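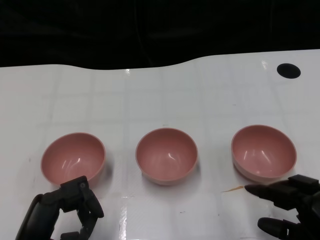

Karim Haddadin

3. 재료와 배치

3.1 그릇

본 절에서는 그릇 정리 과제에 쓴 그릇과 상판의 조건을 기술한다. 과제의 내용은 상판에 놓인 같은 모양의 그릇을 하나로 포개는 것이며, 앞 절에서 정의한 '포개기 순서'와 '파지 위치'가 주된 관심 변수이다. 그림 1의 세 장은 모두 한 장소에서 같은 그릇으로 얻은 것이다. 그릇은 분홍색이고 안쪽이 위를 향하도록 놓여 있다.

그릇은 Grerivow의 소형 식기 계열에서 골랐다. 후보로는 Lưu의 국그릇과 Flendow의 유아용 그릇도 검토하였다. Lưu의 제품은 굽이 높아 포갰을 때 위 그릇이 아래 그릇에서 많이 떠올랐고, 이 때문에 포개진 상태와 비스듬히 걸친 상태를 옆에서 구분하기 어려웠다. Flendow의 제품은 바닥이 지나치게 평평하고 벽이 곧게 서 있어 한번 들어가면 빼내기가 힘들었다. 예비 시행에서는 두 개를 떼어 내려다 두 개가 함께 들리는 일이 잦았다. Grerivow의 그릇은 벽이 완만하게 벌어져 있어 중심이 조금 어긋나도 미끄러지며 제자리를 찾는다. 이 성질이 과제를 쉽게 만든다는 점은 인정하며, 5절에서 다시 다룬다.

색을 하나로 통일한 것은 의도한 선택이다. 색이 다르면 참가자가 색에 따라 순서를 정하는 경향이 있다는 것을 예비 시행에서 확인하였다. 빨간 그릇을 맨 아래에 두고 밝은 색을 위로 올리는 식의 배열이 반복되었고, 면담에서 이유를 물으면 대부분 "그냥 그게 보기 좋아서"라고 답하였다. 색이 같으면 순서를 정하는 단서로 위치와 거리만 남는다. 크기 또한 같은 것으로 맞추었다. 크기가 다른 그릇은 큰 것에 작은 것을 넣는 순서가 거의 정해지므로 본 연구의 물음과 맞지 않는다.

3.2 상판과 덮개

상판에는 윤이 나는 흰색 덮개를 씌웠다. 덮개에는 큰 사각형을 이루는 옅은 선이 있으나, 이 선을 그릇의 위치를 맞추는 기준으로 삼지는 않았다. 초기 위치를 선에 맞추면 참가자도 포갠 그릇을 선에 맞추어 놓으려 하였기 때문이다. 따라서 그릇은 대략 한 줄이 되도록 놓되 간격은 시행마다 조금씩 다르게 하였다. 상판 뒤쪽은 검은 배경으로 하여 그릇의 테두리가 뚜렷이 드러나게 하였다.

덮개의 단점은 빛 반사이다. 윤이 나는 면은 천장 조명을 그대로 되비추고, 그릇 안쪽에도 흰 반사광이 맺힌다. 무광 덮개를 쓰면 반사는 줄지만 그릇이 잘 미끄러지지 않아, 바닥을 끌며 밀어 모으는 동작이 거의 사라졌다. 가정의 식탁이나 조리대에서는 밀어 모으는 동작이 흔하므로 윤이 나는 쪽을 택하였다. 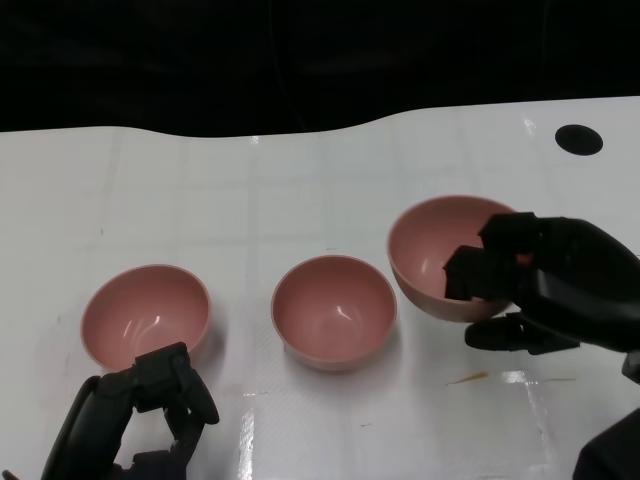 이 선택에 대해 Eduardo Frade는 초고를 읽고, 실제 부엌에서 그릇을 밀어 모으는 사람은 대개 행주나 다른 식기를 피하느라 그렇게 하는 것이어서 빈 상판에서 같은 동작이 나온다고 해도 그 까닭까지 같다고 볼 수는 없다고 지적하였다. 그는 또 한 줄 배치가 양 끝의 그릇을 가운데로 모으도록 유도할 수 있으니 삼각형 배치를 함께 보아야 한다는 의견을 주었다.

첫째 지적은 받아들여 '밀기'를 동작의 형태로만 정의하고 의도는 해석하지 않기로 하였다. 둘째 지적에 따라 삼각형 배치를 추가하였으며, 그 결과는 4.3절에 따로 싣는다. 한 줄 배치에서는 가운데 그릇을 받침으로 삼은 시행이 가장 많았으나, 삼각형 배치에서는 몸에 가장 가까운 그릇이 받침이 되는 경우가 많았다. 두 배치의 자료는 합산하지 않았다.

3.3 파지 위치의 분류

그릇을 드는 방식은 손이 닿는 부위에 따라 분류하였다. 첫째는 테두리 파지로, 한쪽이 그릇 안으로 들어가고 다른 쪽이 바깥벽에 닿는다. 둘째는 받침 파지로, 벽의 아래쪽이나 바닥을 밑에서 받쳐 든다. 두 방식이 한 동작 안에서 섞이는 경우는 '혼합'으로 기록하고, 어느 부위에 먼저 닿았는지를 비고란에 적었다. 테두리 파지는 그릇을 빨리 들 수 있지만 포갤 때 안쪽에 들어간 부분을 빼내야 한다. 받침 파지는 이와 반대로 내려놓는 순간이 문제가 된다. 아래 그릇의 안쪽 공간이 좁아 밑을 받친 채로는 끝까지 내려놓을 수 없고, 마지막에는 테두리 쪽으로 옮겨 잡거나 짧게 떨어뜨리게 된다.

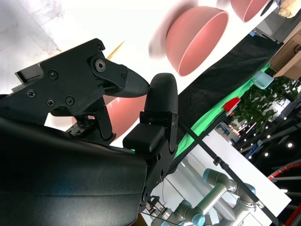 떨어뜨린 높이는 따로 측정하지 않았다. 대신 위 그릇이 아래 그릇에 닿은 뒤 다시 손을 대어 바로잡았는지를 '교정' 여부로 기록하였다. 교정은 테두리를 눌러 수평을 맞추는 것과 그릇을 다시 들어 놓는 것을 모두 포함한다. 그릇을 돌리기만 한 경우는 모양이 대칭이어서 결과에 차이가 없으므로 제외하였다.

3.4 기록과 제외 기준

기록은 9월에 시작하여 11월 9일에 마쳤다. 모두 970회의 시행을 모았고, 이 가운데 113회를 분석에서 제외하였다. 제외한 사유는 시작 배치를 잘못 놓은 경우, 그릇이 상판 밖으로 떨어진 경우, 덮개가 밀려 주름이 크게 잡힌 경우이다. 덮개의 가장자리가 완만하게 물결치는 정도는 그릇의 자세에 영향을 주지 않는다고 보고 그대로 두었다. 동작 단위로 나누면 분석 대상은 3704개이며, 단위의 경계는 그릇에서 손이 완전히 떨어지는 시점으로 정하였다.

부호화에는 Bakudeck 기록 양식을 사용하였다. 이 양식은 본래 식기 건조대 정리 연구를 위해 만든 것이어서 접시를 세우는 동작에 관한 항목이 많은데, 해당 항목은 비워 두고 포개기 항목에 '받침 그릇의 위치'를 추가하였다. 부호화는 두 사람이 따로 하였고, 의견이 갈린 단위는 함께 다시 보고 합의하였다. 합의에 이르지 못한 단위는 '혼합'에 넣지 않고 결측으로 처리하였다. 불일치는 대부분 밀기와 들기의 경계에서 나왔다. 그릇 한쪽만 살짝 들린 채 움직이면 어느 쪽으로도 볼 수 있어, 바닥의 일부라도 상판에 닿아 있으면 밀기로 적는다는 규칙을 뒤에 덧붙였고 앞서 부호화한 단위에도 소급하여 적용하였다.

그림 1. 한 줄 배치의 그릇과 상판.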